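22 February 2022
Murnen chairs set, wipe-down labeling, K. Gamage

Picking up where Ona left off. Question is still whether the policy learns better from demos cut by contact (hand down / hand up) or cut by subtask (wipe, wring, move on). Subtask cuts did worse in August but the labels were a mess then, so not a fair test.

Went through head-view clips from the chair session with the Drirwood segmenter on default settings. It does OK on long strokes. Falls over when one hand is flat on the mesh and the other is holding the cloth up off the seat. It wants to call that "idle". I'm calling it wipe, bracing hand counts as part of the task. Ona agrees, I think, need to ask about the case where the cloth is up for longer. 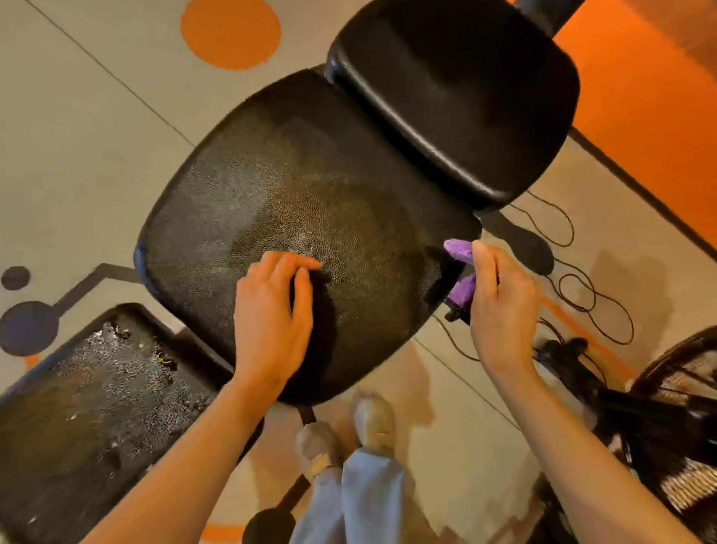
Relabel pass

400 clips total, 69 done by hand so far. Segmenter and me disagree on 34 of those, nearly all at the lift. Wrote a rule: if cloth is in hand and other palm is on the seat, keep previous label. Rerun overnight on the Turcotte box (remember to clear the cache first, got bitten last time).

Second chair in view confuses the target box. Box jumps to the neighboring seat when the head tilts. Locked it to whichever seat has a hand on it. Crude but fine for now.

Wring is the easier class. Both hands on the cloth, basin underneath, hardly any argument over what it is. Start point is fuzzy tho: do we start at the first twist or when the cloth comes over the rim? Went with over the rim. Floor pattern throws off the basin detector, circles on the floor get picked up as basins at low threshhold. Raised it, lost a couple of real ones, will live with it.
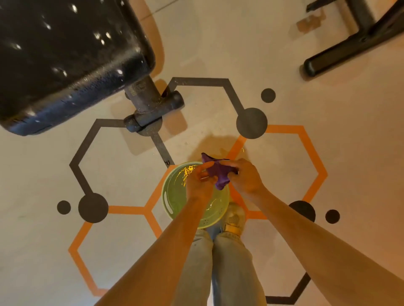
Do we keep the wring segments in the training set if the arm is never going to wring anything?
Keep them, but masked out of the action loss. The Tiltico baseline drops them and then its wipe policy has no idea when to stop. With them in, the stop signal gets a clean target.

Next: 42 clips with the new rule, both cuts, same seed. Ona to blind check a handful. Don't touch the gripper config untill that's back.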